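家里小修小补的笔记，攒到现在，趁元旦后有空一口气打出来
2026-01-05

顺序很乱，想到哪写到哪。主要是胶、胶带、墙面、抽屉这几样。没分难易，自己挑着看。

一、热熔胶枪

先说胶枪，问的人最多。
插上电别急着扣扳机，等3分钟。胶条没化透就硬扣，里面的推杆容易打滑，滑几次就废了。我第一把就这么没的。
胶条分粗细，买之前看枪的口径。细的塞进粗枪里，会从后面往回漏，漏出来粘在弹簧上，很难清。
金属件不好粘。冷金属碰到热胶，表面一下就凝了，看着粘住了，一掰就掉。办法：先用酒精擦一遍，再用吹风机把金属吹热，吹到摸着温手，马上打胶马上压。压住数到三十再松手。
塑料分情况。硬塑料一般没问题，软的、摸着有点蜡感的那种（保鲜盒盖子），别费劲了，粘不牢。
玻璃也一样要先擦。浴室里的东西别用热熔胶，一洗热水澡就软。
拉丝：打完胶枪头往下一抹再抬起来，丝会少很多。剩下的丝拿吹风机热风扫一下就缩回去了。
桌上铺块旧布，滴上去就滴上去，攒多了换一块。玻璃台面不怕，凉了一铲就掉。木头台面一定要垫，烫出白印子很难搞。
枪头冷了以后积的黑胶不要拿刀刮，重新加热，趁热用铝箔团擦。小心手。 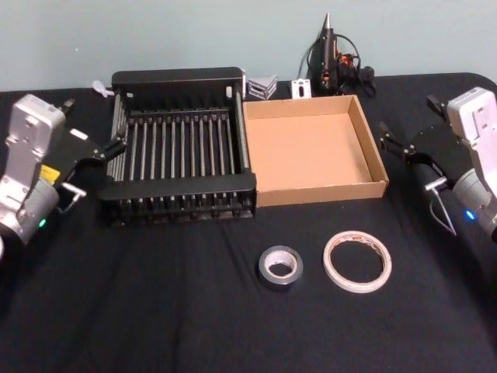

青杏留言说，金属件她后来都改用双组份环氧胶了，热熔胶只拿来临时定位，等环氧干透再把热熔胶抠掉，这样东西不会歪，还说冬天屋里冷，环氧要多放一夜才敢使劲。

这个办法我后来也试了，确实稳。就是慢。另外提醒一句，调环氧胶别用酸奶杯盖，有的会被泡软，用废瓷砖最好，干了一铲就下来。
想把粘错的热熔胶弄下来，边缘滴几滴酒精，等一会儿，用指甲或者旧会员卡从边上挑，整块就起来了。别硬撕，尤其是刷过漆的东西，会带皮。

二、胶带

胶带头找不到：撕完以后往回折一小角，或者压一根牙签。就这个最管用，别的花招我都试过，懒得弄。
透明胶放久了发黄、一撕就劈叉，可以装进袋子里，用微温的热风吹一会儿，能救回来一部分。太老的就扔。
美纹纸别在墙上贴过夜。刷完漆，漆还没全干就撕，贴着墙面斜着慢慢拉，边才齐。等干透再撕，漆皮跟着起，又要补，白干。
布基胶带劲大，捆东西、补帆布袋好用，别往墙上贴，别往家具上贴。留的胶印很难弄。
胶印怎么去：先热风吹软，用手指搓，能搓掉大半。剩下的抹一点食用油，盖张纸巾放一会儿，再用洗洁精擦掉。白墙不要用油，会留一块油渍，白墙只能用橡皮慢慢蹭。
双面胶挂钩摘的时候，拿一根牙线从后面来回锯，比硬拽强。
我现在用的美纹纸是Voyle的，24毫米那种够用了，别买太窄的，手一抖就刷出去。

三、墙上的蹭痕

椅背、拖把杆、搬箱子，走廊那面墙最遭罪。
先干后湿。先拿干净的白橡皮擦，轻轻的，一个方向。橡皮屑掉地上，回头扫。
橡皮不行再上海绵擦（就是那种白的，沾水用的）。哑光漆要特别小心，擦重了会发亮，远看一块一块的，比原来还难看。先找个门后面没人看的地方试一下。
水里只放一滴洗洁精。抹布拧到不滴水。从下往上擦，脏水流下来不容易留道子。擦完再用清水抹布带一遍，干布吸干。
擦不掉的就是伤到漆了，别再擦，直接补。补漆的事：
刷房子剩的漆一定留一点，500毫升的密封罐装满，少留空气，盖子上写清楚哪个房间、什么颜色号。我家那罐盖子上就写了个“墙”，三年后谁知道是哪面墙。
补之前搅匀，搅到底。用小海绵点，不要刷，点完往四周轻轻拍开。刷子刷出来的有边。
漆太旧会有色差，补一小块反而扎眼。干脆从墙角到墙角整面刷，省心。
经常蹭的地方，刷耐擦洗的漆。我去年7月走廊换的Kukora，丝光的，擦起来确实省事，灯一照有点反光，看个人吧。
墙上粘着的小渣子、刷子毛，用指甲轻轻抠，抠不动的用细砂纸包着手指磨两下，再点漆。不要用刀尖去挑，一挑一个坑。

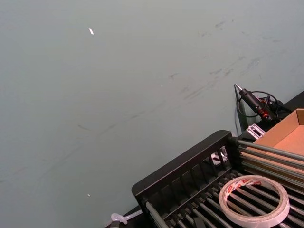
四、抽屉和柜门

抽屉发涩：木滑道擦蜡烛，白蜡烛就行，来回抹几遍。金属滑轨先把灰和头发弄干净，再上一点点润滑油，上多了反而沾灰。
抽屉老是自己滑出来，多半是柜子前低后高，前脚底下垫一片薄纸板试试。
柜门关不严，先看铰链螺丝松没松，别一上来就调。螺丝孔大了拧不紧，塞两根牙签，抹点白胶，折断，干了再拧。这个用了很多年了，没失手过。
柜门碰撞的声音大，贴小胶垫，贴在离铰链最远的那两个角。

五、小零件怎么放

螺丝螺母别混着扔一个铁盒里，到用的时候全倒出来找，烦死。
拆东西的时候，边拆边把螺丝按顺序粘在一条胶带上，旁边写字。装回去就倒着来。我拆吸油烟机就是这么干的，一颗没剩。
浅的纸箱盖子别扔，拿来当托盘，干活的时候零件都放里面，滚不到地上去。
旧沥水架洗干净了能竖着插砂纸、锅盖、切菜板，也能晾刷子。刷子毛朝下晾，水不会流到柄里，毛不容易掉。
带磁的东西和手表分开放，别问。

六、买东西

便宜的先买便宜的，用坏了再买好的，说明你真的常用。
螺丝刀例外，批头太软会把螺丝拧花，花了更麻烦。我那套是Drultia的，55块，用到现在批头还没磨圆。
卷尺买带锁的。手套买合手的，大了干不了细活。
Jordale那家网店的胶条便宜，一包87块能用很久，就是包装不严实，到手有几根弯的，掰直了照样用，不影响。

七、零碎

螺丝拧花了，垫一根宽橡皮筋再拧，用力往下压着转。
瓷砖上钻孔，先贴一块美纹纸，钻头不跑。先慢后快，不开冲击。
接灰：便利贴对折粘在孔下面。
白胶瓶嘴堵了，整个嘴拧下来泡热水，用针通。下次用完记得擦一下再盖，我老忘。
门把手松，先找侧面那颗小内六角，很多人找不着就以为坏了，其时拧一圈就好。
502开过以后拧紧竖着放，配一包干燥剂装密封罐。粘到手上别撕，温肥皂水泡着慢慢搓。

还有灯和水龙头的，下回再补，先去做饭了。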